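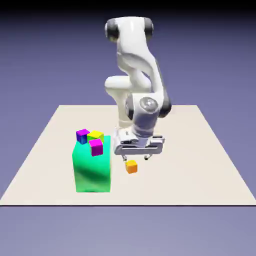 Budgeting for a first robot arm

A budget for a robot arm is the list of everything a small shop or lab has to pay for before the arm does useful work. I keep this entry for the Urneo wiki, and I've done the exercise twice now, so expect some opinions!

Simulation first

Most buyers start with a simulated cell, and I'm firmly in that camp. You put a virtual arm on a platform, add a box at the height of your real shelf, scatter a few small cubes and see what the gripper can get at (four cubes and one tall green box will keep you busy for a whole afternoon, trust me). Pay attention to the gap between the fingers and to anything tall standing next to a part on the table. Reach on a spec sheet is one number - reach around a box is another matter.

What goes in the budget

The arm is the line everybody remembers. The gripper is often quoted separately, and so are spare finger pads, the mounting plate, cabling and the safety work. On my last plan the gripper adapter came to $103 and a set of pads to $47, small money, but I'd left both out of the first draft. The table cost $2937, mostly for the stiff top, and I'd pay it again.

Asking for quotes

I sent the same one-page request to Clerkus, Pusereo and Kılıçarslan. Put the heaviest part, the widest part and the highest pick point on that page, and ask for the gripper as its own line. Clerkus held its price for 90 days, long enough to get us through a slow approval in January.

Running costs

Training time, software renewals and replacement pads belong here. I put them on a separate sheet from the purchase - our accounts people like it that way, and so do I.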